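Birkett Teardown Cell – Gripper Service Kit and Upkeep Notes

Item: Birkett gripper service kit, 7-piece
Suits: all Birkett cells with the slotted table
Supplied by: Zodalau
Availability: in stock at the Prelbridge store

If you already run a Birkett cell for taking old desktop computers apart, you'll know that most of the wear ends up in the fingers. They close on drive carriers all day long, and carriers are slippery, hard-edged things. This kit gives you everything you need to bring one gripper back to the way it left us, and we've put our own upkeep notes on the page as well, so you can have them open on the bench while you work.

What's in the kit

Two finger pads, left and right
Two pad plates
One set of plate screws
One tube of slide grease
One setting gauge

When to fit it

We suggest new pads every 900 drives. Shops that see a lot of metal-sided carriers may want to go a little sooner, and if you handle mostly plastic ones you can often stretch it – have a look at the pad faces and trust your eyes. A pad with a groove you can feel with a fingernail is finished.

Fitting

Park the arm, lock out the power and let the air down. Take the old plates off one side at a time so that the other side keeps the slide square. Wipe the slide clean, put on a thin film of grease, and run the fingers open and shut by hand 5 times before you tighten anything. Set the gap with the gauge. Then bring the cell up at slow speed and teach the drive pick and the holder again, even if both look fine.

The fixture tray

While you're there, please give the tray some attention too. Brush out the processor pocket, check that the tray sits flat on the rails, and nip up its bolts. A tray that has crept sideways will feel just like a worn pad, and we've had more than one kit come back to us unopened for that very reason!
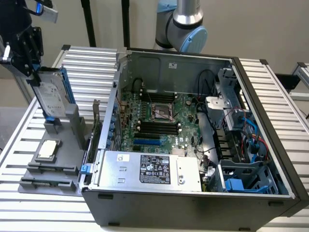 Muchen Li wrote to ask whether the pick has to be taught again after cleaning alone, with the old pads left on. It doesn't, provided the plates haven't been loosened. A single slow pass to the holder is plenty, and you can go straight back to full speed.

Price and ordering

The kit is $95, with shipping included. Send your cell's serial number with the order, and ask for Poppy Goodall if you'd like help choosing between the standard and wide pads.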